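Planning the 2024 equipment budget

4 January 2024

The new year's equipment plan is in, and it's a good one! Felicja Kaczmarczyk spent most of November going through quotes from Fernon and Pietrzak, and the short version is that the Honham shop will get a second two-arm cell this spring. We had hoped to squeeze in a third, but the money for that went to spares and training, and I think that's the right call. 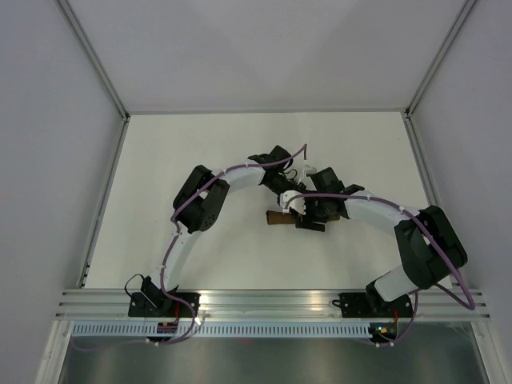 Two arms on one rail, with a brown cylindrical piece below the grippers.

The arms get all the attention, but small parts eat a budget just as fast. Felicja has given finger pads their own line this year — $418 per cell — and cables and ties get another $488. Last year both were buried under "misc," and we kept running over without knowing where the money went. She also asked Pillia to quote fingers and pads separately, so we can reorder pads without paying for a full set. I love this change.

Fabric-covered pieces are a big part of the plan too. They need a different grip from bare tube, so we're pricing several pad textures before we settle on one for both cells.
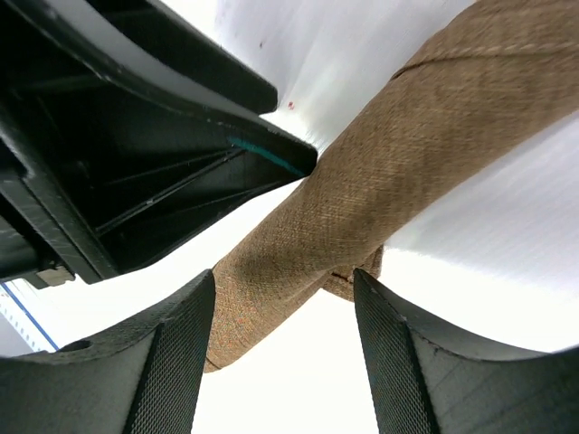 Can my team ask for something that isn't in the plan?
Send Felicja a short note with the part, the price and the job it's for, and she'll look at it when the spring orders go in.

Delivery dates for the new cell are still being worked out with Fernon. Floor space is already set aside next to the first one, and the power drop is included in the quote.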